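Robichaud workshop members build a desk-size robot arm to handle shoes and their boxes

Gosterum, 17/11/2020 – Members of the Robichaud shared workshop are happy to show the Rikari, a small robot arm they have been building on an ordinary desk in between jobs, dinners and everything else life brings. The arm works with a shoe and its box, a task any five-year-old finds easy and a home-built gripper finds wonderfully hard!

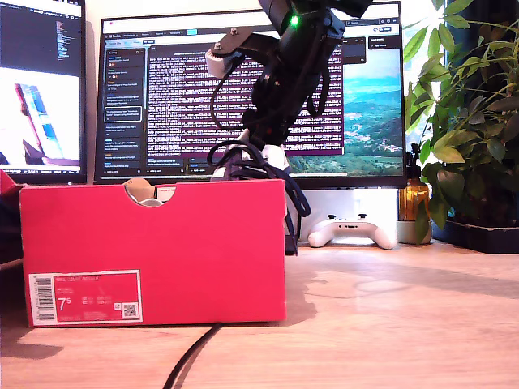 Robichaud Workshop – Home Robotics Group

Shoes were the group's own pick. They bend, the laces swing around, and a box leaves very little room for a gripper and its cables to move. Earlier builds at the workshop stuck to wooden blocks, which sit still and forgive almost everything. With laces in play, the arm has to come in from overhead and keep its grip while something soft dangles below it.

The Rikari is the work of 14 members, and most of them had never wired a servo before joining. They meet in pairs in the evening, one at the keyboard and one next to the arm, and swap places whenever the first one gets stuck. The motion software is called Trurkis. It was written in the group from scratch and now runs to 3941 lines, with plenty of comments for whoever picks it up next.

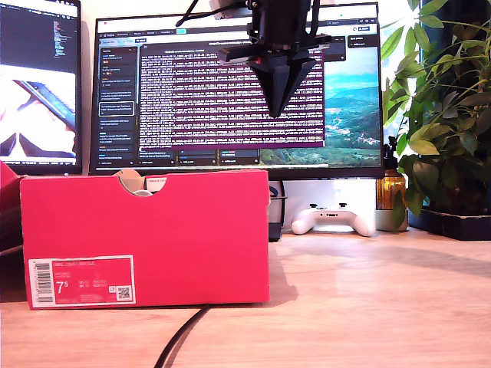

Lining up with the box still takes patience. If the box has been nudged since the last run, the arm has to be set up again by hand, and the group would love to get rid of that step. Two members are working on it this month, and a second version of the gripper fingers is on the drawing board – softer at the tips, and easier to swap out.

The group will hold an open evening at the workshop later in November, with room for 15 visitors. Beginners are very welcome, and so are questions about parts, wiring and code. To save a place, ask at the Robichaud front desk in Gosterum.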